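Medus Transfer Desk: Setting Up a Rate Alert and Sending Your First Payment

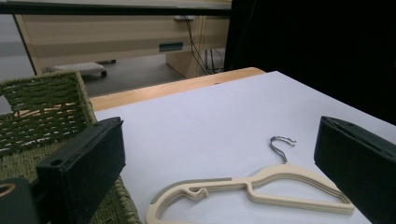
User Guide / Section 4 / Rate Alerts and Payments

Updated 2021-02-20 by Huia Mudgway

In this section we explain how to create a rate alert, how to read the quote screen, and how to send a first payment in a foreign currency. You need a confirmed account for all of it. If your account still shows the gray word "Pending" near your name, please finish Section 3 first and then come back.

4.1 Before you start

Have these things near you:

The full name of the person or company who receives the money, written the same as at their bank.
Their account number or IBAN, and the bank code if their country uses one.
Your phone, for the security code.

Note: The name must match. If the bank knows your receiver as "Sepúlveda", please type the accent too. Medus accepts all accented letters since the January release.

4.2 Create a rate alert

1. Sign in and open the menu Rates.
2. In the field From, choose the currency you will pay with. In the field To, choose the currency that will arrive.
3. Press Show Rate. The screen shows the mid-market rate and, under it, the customer rate. Your alert follows the customer rate.
4. Press New Alert and type the rate you wait for. Use a point for the decimals and not a comma.
5. Choose how long the alert stays active. The longest time is 70 days.
6. Choose Email, Text Message or both, and press Save.

The alert appears in the list with a green mark. You can keep up to 31 alerts in one account. When the list is full, the button New Alert becomes gray until you delete an old one.

Note: An alert is only a message. It does not buy currency for you and it does not hold the rate. The rate can move again before you read the message.

4.3 Read the quote

1. Open Payments and press New Quote.
2. Type the amount. You can type in the left field (what you pay) or in the right field (what arrives). The other field is calculated for you.
3. Check the line Fee. The fee is added to what you pay, so the receiver gets the full amount in the right field.
4. Look at the clock next to the rate. The quote is good until the clock comes to zero. After this, press Refresh.

If the amount is below the minimum for your currency pair, you will see message 937. Please type a larger amount and ask for the quote again.

4.4 Send the payment

1. From the quote, press Continue.
2. Choose a saved receiver or press Add Receiver.
3. Choose the reason for payment from the list.
4. Check everything on the page Summary.
5. Type the security code from your phone and press Confirm.
6. Make the bank transfer to the account shown on the last page, and write the payment reference in the message field of your bank.

Caution: After you press Confirm, the rate is fixed and the payment is a contract. Cancelling can cost you money if the market has moved.

Caution: Our account details do not change by email. If you receive an email with new details, do not pay. Call the Gorkport office first.

4.5 Customers moved from Drornlow

The 3,723 accounts which came from Drornlow keep their saved receivers, but old rate alerts were not copied. Please create them again with the steps in 4.2. Your old payment history is under Documents, Archive.

Next: Section 5, Regular Payments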